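Gallery: Sorting the Bags at Ocampo

Page 2 of 4

The kitchen at Ocampo was the last room on the list. Brenda Carrasco had already been through the pantry, the hall closet and the space under the stairs, and what was left was packaging: shopping bags, bubble wrap, mailers, and the bags that other bags had been stored in. Most of it had built up since March, when deliveries picked up and nothing was being taken back to the store.

The pictures on this page follow the kitchen work. The pantry is on page 1. The garage and the yard are on pages 3 and 4. Click on any picture for the full-size version.

Before we started, Majdi Sfeir wrote out the sorting rules and taped them to the pantry door. Bags that can be used again go in one pile. Clear plastic and bubble wrap go in another. Torn bags go out with the soft plastic, which Prundia takes at its drop-off counter as long as it is clean and has no paper labels on it. Labels can be cut off with scissors. Peeling them takes too long and leaves glue behind.

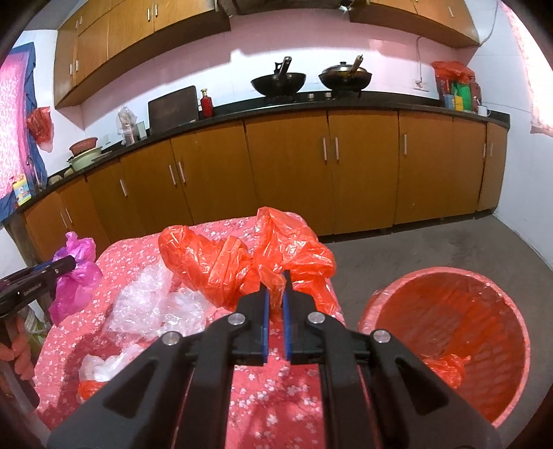 OCAMPO, Tuesday, November 24, 2020. The kitchen table, with the pink blossom cloth on it. The red-orange bags are in a heap and the bubble wrap is to the left of them. The magenta bag at the edge of the table is tied shut. The round red basket is on the floor next to the table, with one red bag in it.

A few notes on how the kitchen was done, for people who asked after the pantry page went up.

The table. We used the kitchen table for all the sorting. A cloth is fine for this kind of job. Shake it out at the door when you finish and put it in the wash.

The bags. Flatten each one with your hand, fold it in thirds the long way, then roll it from the closed end so the air comes out. Thin bags can be folded around each other in a chain, and the next one comes up when you pull. Thick ones are better stacked flat. Brenda keeps 40 folded bags and lets the rest go.

The bubble wrap. Large sheets are worth keeping if you mail things. Roll them loosely and stand them on end in a tall box. Small pieces and anything that has gone flat can go with the soft plastic. We kept enough for the glasses that are going to Clindaria in the spring and got rid of the remainder.

The basket. Something with holes in the wall works well for plastic bags. You can see how full it is without lifting anything, and a damp bag will dry out in there. Check it once a month.

The cabinets. The lower row along the back wall was done last. One shelf now holds the folded bags, the tape, the scissors and a ball of string. The pots were moved one door over. Majdi put Urix shelf liner in the two widest cabinets, and it has stayed flat so far. It comes on a long roll and needs to be cut a little short at the back corners.

The whole count for the house, bags and wrap together, came to 2,249 pieces. Over 1,000 of those were plain shopping bags. Brenda kept the tally on the back of an envelope and it has been copied into the house notebook, room by room, along with the drop-off dates.

If you have bags to add, bring them clean and folded. Please don't leave them on the porch, as they blow into the neighbor's hedge.

Next page: Garage
Previous page: Pantry
Back to all galleries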